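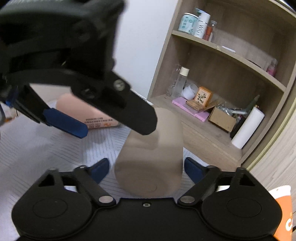
Section 3: Making your first sheets of paper

By now you should have the mould and deckle put together (Section 2) and a bucket of torn-up scrap paper that has been soaking since the night before. If you haven't soaked anything yet, go and do it now and come back tomorrow. I know that's a hard thing to say to a seven-year-old who has been promised paper-making, but half-soaked scraps make lumpy pulp and lumpy pulp makes sad paper.

The steps below are for the Clellov family kit. If yours is the older Tronorville edition, the frames are a little smaller and you will want slightly less pulp each time, but everything else is the same.

Making the pulp

1. Put a handful of soaked scraps in the blender jug and fill it two thirds full with clean water.

2. Blend in short bursts until it looks like thin porridge. You shouldn't be able to read any of the print.

Caution: The blending is a grown-up's job. Unplug the blender before anyone goes poking about in the jug, and that includes you.

3. Pour the pulp into your tub and repeat until the tub is a bit more than half full. For thicker paper, add another jugful and less water.

4. Stir in the starch from the sachet marked 3916, mixed first with 200 ml of cold water. You can leave it out, but felt pens will spread on the finished paper like ink on a tissue.

Note: Flower petals, short bits of thread and grass seed can all go in at this point. Please keep glitter out of it. It gets into the mesh and you will be finding it in every sheet until November.

Pulling a sheet

5. Give the tub a good swish with your hand. Pulp sinks faster than you'd think, so do this before every sheet.

6. Hold the deckle firmly on top of the mould, mesh side up, and slide the pair down into the tub at a slant. Level it out under the water and lift it straight up. Little arms may need help with the lifting, as it comes up heavier than it went in.

7. Let it drip over the tub while you count slowly to 40. Children are very good at this part and will tell you off if you skip numbers.

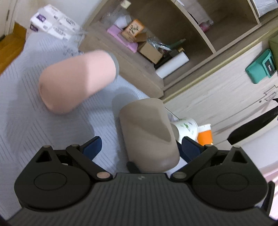
8. Take off the deckle, turn the mould over onto a damp cloth, and press the back of the mesh all over with the sponge, wringing it out as you go. Lift one edge gently. If the sheet clings, press again and be patient with it — mine always wants a second go.

9. Lay another cloth on top and carry on. A full tub makes a nice little stack, and the thinnest sheets are often the prettiest.

Drying

10. Press the stack under a board and some heavy books, then peel the cloths apart and leave each sheet flat on its own cloth for a day or so.

Caution: Never tip leftover pulp down the sink. Strain it through an old pillowcase, squeeze it into a ball and keep it in the freezer, or put it on the compost.

If a sheet tears, drop it back in the tub and stir it in. Spare meshes and cloths can be ordered with the card at the back of this booklet.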